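Small Food: What Children Do With a Play Kitchen
Speaker notes, talk at Jevimbridge, October. Slides run by Samah. 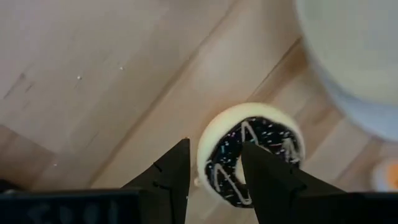
Start with thanks to the hosts. Say who I am: Morag MacRitchie, I buy and look after the play stock for the Clellard toy library. I'm not a teacher. What I know comes from checking things out, checking them back in, and talking to parents at the counter in between.

Ask for a show of hands: who has eaten a pretend meal this week? Wait for it. Most rooms get to half.

SLIDE: The catalog

We have 2,114 items on the shelves. A box of play food counts as one item, however many peas are in it. More than 900 of those items have something to do with food or cooking. I did not plan it that way. People ask for it, we buy it, it goes out, and it comes back with a waiting list.

Mention that the ride-on toys get the most attention when a family first walks in. The food is what they take home the second time and the third.

SLIDE: Sweet things

This is the part where I talk about donuts, so take it slowly.

The play food sets we bought in the early years were heavy on vegetables. I thought that was the right thing to do. Children used them, but mostly as cargo. They went into bags, trucks and beds. The sweets got served to people. A child who has a donut wants to hand it to someone, and then there has to be a plate, and a price, and somebody has to say thank you.

Points to make about a toy donut:

It is a ring, so a small hand has two ways to hold it, around the outside or with a finger through the hole.

It has a top. Dark icing on one side tells the child which way up it goes on the plate. Watch a three-year-old set one down upside down and then fix it.

The decoration gives them something to talk about. Sprinkles are tiny, and children will look at them for a long time. A white zigzag over chocolate icing is a pattern you can follow with a fingertip all the way around and end up back where you began. I have heard "lightning," "teeth" and "mountains" for the same kind of line.

It doesn't do anything. No button, no sound. The child has to supply the rest.

Pause here. If someone asks about sugar and healthy eating, say that it is a fair question and I will come to it.

SLIDE: Where it gets played with

Tell the Juška story. Keep it short.

Juška is the café corner we set up by the window, named after a café in a picture book one of the children brought in. It is a low table, a shelf for a counter, and a box of food. For the first month we put everything out. The food ended up on the floor and the children ended up in the ride-on toys. Then we put out one tray with a few pastries, two cups and a notepad. The play lasted much longer. We got orders. We got a complaint about slow service from a boy of four.

What I took from that: put out less, and put out something to serve it on. A notepad and a pencil are worth more than another box of food.

Also mention surfaces. A plain, light tabletop is easier than a patterned cloth. Small pieces show up on it, and at the end of the session you can see what still has to go back in the box.

SLIDE: Healthy eating

Parents raise this and I don't brush it off. My answer is that play food is closer to a doll than to a diet. A child who sells donuts for an hour is practicing waiting, asking, refusing and pouring. If you want to mix in other food, mix it in. Put the carrots on the menu and let the child decide who gets them. In our café the carrots are usually given to grown-ups.

Samah has a good line on this from the family sessions. Ask if she wants to say it herself. If not, skip it -- it's hers and I always get it wrong.

SLIDE: What to buy

Look at the edges first. Run a thumb along the rim. If it catches, leave it in the store.

Look at how the decoration has been put on. Stickers lift at the corners after a few washes, and then they get picked off, and then they get eaten. Anything meant for a child under 3 needs to be large and in one piece.

Buy fewer kinds and more of each. Two children and one donut is an argument. Two children and four donuts is a shop.

Don't worry about scale. Children will put a donut on a doll's plate or in the cab of a dump truck and it will not trouble them.

Storage: we keep ours in clear boxes with lids, labeled on the short side so the label faces out on the shelf. Vorkelari is what we call our labeling system, after the old shelving brand that was in the building when we moved in. The boxes have a number, the lids have the same number, and inside each lid there is a list of contents. Hold up the sample lid. Pass it around and remember to get it back -- last time I went home without it.

SLIDE: Cleaning

Keep this practical, people write it down.

Wipe after every loan with a damp cloth and mild soap. Check the maker's instructions before soaking anything. Painted pieces often don't like it.

Dry flat, spread out, with the decorated side up. Don't put the lid on until the next morning.

Take out anything chipped. We have a shoebox for retired food. Some of it goes to the craft table for printing. A ring makes a very good print in thick paint, and the hole comes out clean if you don't press too hard.

SLIDE: Money

We spent 3,000 dollars on new stock over the last budget year. Play food was a small part of that. It is cheap next to anything with wheels, and it goes out more often. If you are starting a collection from nothing, I would put the first of the money here.

Don't read the whole table on the slide. Point to the food row and move on.

SLIDE: Try it

Last ten minutes. Trays are under the front tables. Ask people to get into pairs, one customer and one server, and run a café until I ring the bell. No instructions beyond that. Grown-ups will be stiff for the first minute. Let them be.

After the bell, ask what they ordered and whether they got it.

Questions. The handout with the box sizes and the lid list is on the chair by the door. Samah has spare copies.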